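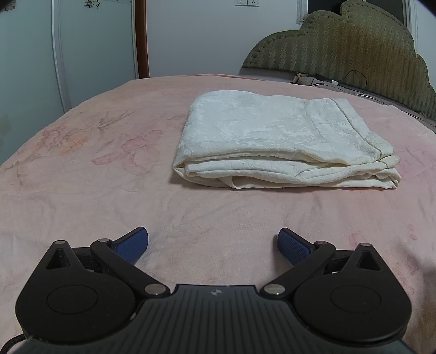
From: Nhi Trương
To: screenings-tech list
Date: 2023-02-01
Subject: Re: Khúc, subtitle drift on the second reel

Cúc Mạch wrote:

> Ran the festival copy of Khúc through the server last night. Picture and
> sound are fine on both reels. The English subtitles are fine on reel 1
> and late on reel 2, and they get later as it goes. By the closing song
> they are a full line behind the dialogue. I have tried re-ingesting and
> it made no difference. Bình thinks it is the server. I think it is the
> file. The distributor's streaming version on Zikico does not do this, I
> watched the last half hour of it to check.
>
> Also, is the running time 132 minutes or not? The programme says 132 and
> the server says something shorter.

It's the file. I pulled the subtitle XML out of both reels and compared them.

Reel 1 was timed at 24 frames per second and the picture is 24. Reel 2 was timed against a 23.976 master and then wrapped as 24 with no conversion. The timecodes in the XML are in real time, so each event comes in late by one part in a thousand, cumulative from the top of the reel. Over an hour that comes to 3.6 seconds, and the closing song is near enough to the end of the reel to get the full benefit. The server is doing what it is told. Re-ingesting will give you the same result every time.

There are two ways to fix it.

First, ask Zatow for a supplemental package (a version file) with a corrected reel 2 subtitle track. It is a small download and leaves the original picture and sound assets in place. The copy is encrypted, so it will need a new key issued against the new composition ID. The key you have now will not open it. People forget this and find out at the door.

Second, if Zatow can't turn it around in time, I can retime the XML here (multiply every in and out point by 1000/1001, then round to the nearest frame) and Tín can run it as an external file through the projector's caption input at Ivier. I don't love this. The font falls back to the projector's own, the diacritics in the character names may not survive, and somebody has to start it by hand at the reel change. It would get us through one screening.

Do not apply a fixed offset in the server menu. It applies to the whole composition, so reel 1 goes early and reel 2 is only correct at one point.

On the running time, the 132 in the programme is the original domestic cut. The composition we were sent is the international cut, 108 minutes including credits. Phong, could you change it on the website and the printed sheet? The interval between the 4 pm and the next session was worked out from the longer figure, so we gain some slack and nothing else has to move.

Cúc, the Zikico version isn't a useful comparison for this. Streaming copies carry their subtitles as one continuous file with no reels, usually made from a separate master. It being in sync tells us that a correct timing exists somewhere, and I have asked Zatow whether they can send that file so I don't have to rely on arithmetic.

Things I still need:

- From Bình: the server's software version and the playback log from last night's run. I don't expect to find anything in the log but Zatow's support will ask for it.
- From Tín: whether the caption input at Ivier was ever re-enabled after the January service.
- From Cúc: the full composition name as it appears on the server, typed out exactly. There are two in the delivery folder which differ only in the version number at the end, and I want to be sure we are all looking at the same one.

I checked reel 2 at 7 points between the first title and the closing song and the error is linear throughout, so a straight retime will work if it comes to that. Spreadsheet available to anyone who wants it.

Nhi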